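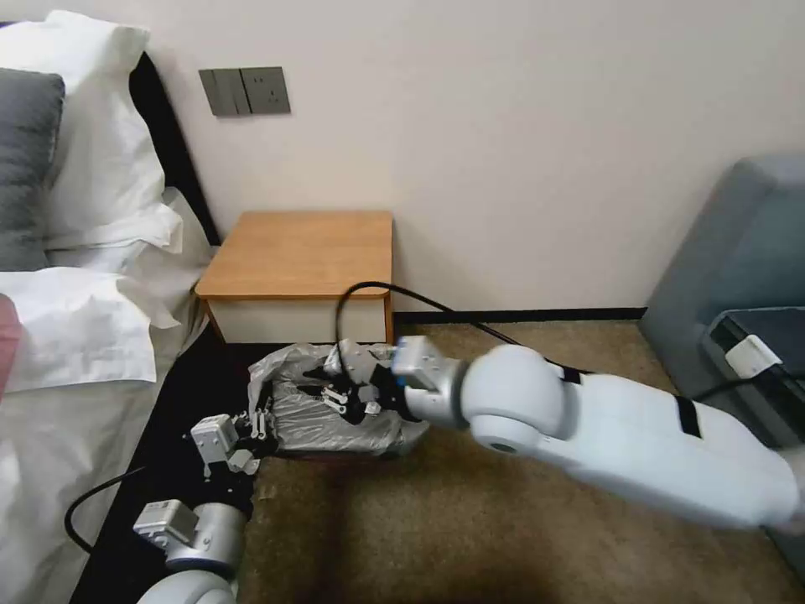 ゼクウッド・ホテルの客室で、床の袋を右手でつかむロボット

客室の床のごみ拾い、ロボットが先に ガエテのホテル、清掃員の持ち場を見直し

2018年7月19日

ガエテ市中心部のゼクウッド・ホテルで、チェックアウト後の客室に両腕のロボットを入れ、床に残された袋や紙くずを拾わせる作業が通常業務に組み込まれた。清掃を請け負うブロカード社が今週、ホテル側と連名で明らかにした。3月に始めた試験運用を終え、今後は清掃員の勤務表にロボットの担当階も書き込まれる。

導入されたのは、機器メーカーのストゥステル社が手がける2台。人の腕に近い長さの腕を左右に持ち、先端には複数の指がついた手がある。床の物を指ではさんで持ち上げ、廊下に置いた回収容器まで運ぶ。ベッドメーキング、浴室の清掃、備品の補充はこれまでどおり人が受け持つ。

ホテルの客室は全部で108室。試験期間中にロボットが入った部屋は延べ1001室になった。ブロカード社によると、このうち大半の部屋では床のごみを片づけ終えたが、途中で止まって清掃員が引き継いだ例も少なくなかった。内訳は公表していない。止まる原因として多かったのは、丸まった薄い袋をつかみ損ねること、家具の脚の間に落ちた物に手が届かないこと、電源コードと床の物を見分けられないことだという。

作業は遅い。慣れた清掃員なら部屋に入ってすぐ終わる床の片づけに、ロボットは一室で最大25分をかける。それでも同社が導入を決めたのは、退室から清掃員が部屋に入るまでに待ち時間があるためだ。フロントが退室を確認すると、まずロボットが部屋に入り、清掃員は別の部屋で浴室の作業を進める。床が済んだ部屋は清掃員の携帯端末に表示され、順番に回ってベッドと仕上げにかかる。

ブロカード社で客室部門の現場責任者を務めるマカレナ・パイネマルさんは「速さを求めて入れた機械ではない。床にかがむ回数を減らしたかった」と話す。客室清掃では、ベッドの脇や机の下に手を伸ばす姿勢が続く。同社では腰や膝の痛みを訴えて勤務日数を減らす人が毎年出ており、欠員の補充にも時間がかかっていた。

もっとも、かがむ作業がなくなったわけではない。ベッドの下の確認は人が行う決まりのままで、シーツの交換でも腰を曲げる。試験期間中に社内で行った聞き取りでは、楽になったと答えた人がいる一方、変わらないという人もいた。浴室を続けて受け持つ日が増え、手首がつらくなったという声も出た。これを受けて同社は、浴室だけを続けて担当する時間に上限を設け、途中でベッドの作業を挟むよう勤務表を組み直した。

試験の途中で大きく変わったのが、忘れ物の扱いである。床の袋がごみなのか客の持ち物なのかは、人が見ても迷うことがある。当初は、ロボットがつかめる大きさの袋をすべて回収容器に入れていた。四月に、宿泊客が買い物袋に入れて床に置いていた靴下と充電器が回収され、問い合わせを受けて容器の中から見つかる出来事があった。品物は客の手元に戻ったが、これ以降、中身の入った袋は廊下の別の棚に置き、清掃員が開けて確かめる手順になった。

確認を受け持つ人は「仕分け担当」と呼ばれ、一日に一人が当番でつく。袋を開け、忘れ物であれば部屋番号と時刻を台帳に書いてフロントに渡す。ごみであれば分別する。ロボットが止まったときに部屋へ行き、停止ボタンの状態を確かめて通路に戻すのも仕分け担当の仕事だ。ブロカード社はこの当番に日額の手当をつけた。金額は明らかにしていない。

当番に入るには、ストゥステル社の担当者による半日の講習を受ける必要がある。内容は、非常停止のしかた、腕の動く範囲に入らないこと、充電とケーブルの取り回し、指先に糸や髪の毛が絡んだときの取り除き方など。講習を受けるかどうかは本人が決める。受けなくても勤務時間は減らさないと会社は文書で示している。

従業員の側がはじめに心配したのは、賃金の計算だった。以前のブロカード社の賃金は時給を基本に、仕上げた部屋の数に応じた加算がつく仕組みだった。ロボットが床を片づけた部屋を一室と数えるのか、それより少なく数えるのかをめぐって、春先の説明会では質問が続いた。会社は初め、加算を少し減らす案を出したが、ロボットの終了を待つ時間や、やり残しを拾い直す手間が計算に入っていないと反対が出て取り下げた。現在はロボットが入った部屋も同じ一室として数えている。

この扱いは来年春まで続け、その後は改めて話し合う。従業員代表は、見直しの際には待ち時間の記録を出すよう会社に求めている。会社は記録を渡すことには同意したが、個人名を伏せるかどうかはまだ決まっていない。

人員について、パイネマルさんは「今の人数を減らす計画はない」と説明する。ただ、退職した人の分をすべて補充するかという問いには「宿泊の予約状況による」と述べるにとどめた。繁忙期に頼んでいた短期の応援については、今年の夏は例年より少なくする。応援で毎年入っていた人の一部には、すでに別のホテルの仕事を紹介したという。

ロボットの遠隔での見守りは、地下の事務室で行っている。以前はリネンの発注を受け持っていた職員が画面の前に座り、二台の動きを見ながら、つかみ方がうまくいかないときに手の位置を指示する。発注の仕事は他の職員が引き継いだ。見守りの画面には客室の様子が映るため、作動するのはフロントが退室を確認した部屋に限り、連泊中の部屋には入れない。映像の保存期間は短く区切り、忘れ物の問い合わせがあった場合だけ延ばせることにした。

ホテルは客への案内も始めた。チェックインの際に渡す紙に、退室後の客室でロボットが作業をすること、床に置いた袋は退室時に持ち帰るかごみ箱に入れてほしいことを書き加えた。希望すれば、退室後もロボットを入れず人だけで清掃する部屋として登録できる。これまでに希望した客は少ないが、常連客の中には廊下で動いている機械を見て、顔なじみの清掃員が辞めたのかとフロントに尋ねた人もいた。

廊下の使い方も変わった。ロボットが通る間、リネンを積んだ台車を片側に寄せるよう求められ、狭い西側の棟ではすれ違いができない箇所がある。清掃員からは、台車を戻すために階の端まで歩くことが増えたとの指摘が上がり、ホテルは西棟での運用を午前中の早い時間に限った。エレベーターにはロボットだけでは乗せず、階を移るときは必ず仕分け担当が付き添う。

ストゥステル社は、薄い袋をつかむ際の指の力の加え方を調整した更新版を秋までに入れるとしている。透けた袋や光を反射する袋は形を読み取りにくく、端をつかんでも持ち上げる途中で落とすことがあった。濡れたタオルや割れたガラスは今後も対象にしない。割れ物を見つけた場合は作業を止め、人を呼ぶ設定になっている。

ブロカード社は市内の他の宿泊施設でも清掃を請け負っているが、同じ機械を入れる予定は現時点でないという。ゼクウッド・ホテルでの契約は一年ごとに更新し、継続するかどうかは、けがや体の痛みによる欠勤の数、忘れ物に関する問い合わせの件数、従業員への聞き取りの結果を見て判断する。次の聞き取りは秋の更新版が入った後に行われる。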